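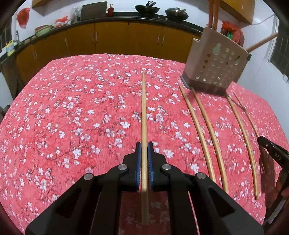
pinkgusset
We got the sorting arms at Laltgate in July and the job on my line has changed a lot. I used to pack cutlery sets by hand. Now I do demos for the new starters and check what the machine picks. Chopsticks are the worst thing for it. Lay a few slanting across a flowered cloth with the ends nearly touching, and it takes 5 goes to get hold of one. Take it by the middle and it tips. I want to hear from people at other sites.

oldshift_dan
Same kit at our place, from Zeng. We did 983 sets on a night shift with it, and around 61 came back to be redone by hand. The rota went from five of us to three. Two moved to goods in and lost the night rate.

pinkgusset
Nobody here has lost money yet, but breaks are now set by the machine and not by us. When it stops, you stay.
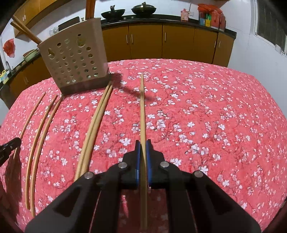 My other gripe is the training. We got one morning on it, then a login for Cluvitz and told to get on with it. I still can't clear a jam without ringing someone.

kettle_on
Don't agree with most of this. My wrists were shot after years of packing. I'd take watching a screen over that any day.

oldshift_dan
Fine if you're one of the ones still watching the screen.

kettle_on
Fair point. Ask for the rate to be put in writing before they move anyone. Ours did that at Oltolura.

pinkgusset
Will do. One more from me.
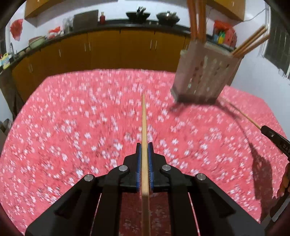
Chopstick held upright between the blue pads.

oldshift_dan
Our pads wear smooth in no time. Who changes yours?

pinkgusset
Me, as of last month. Same pay.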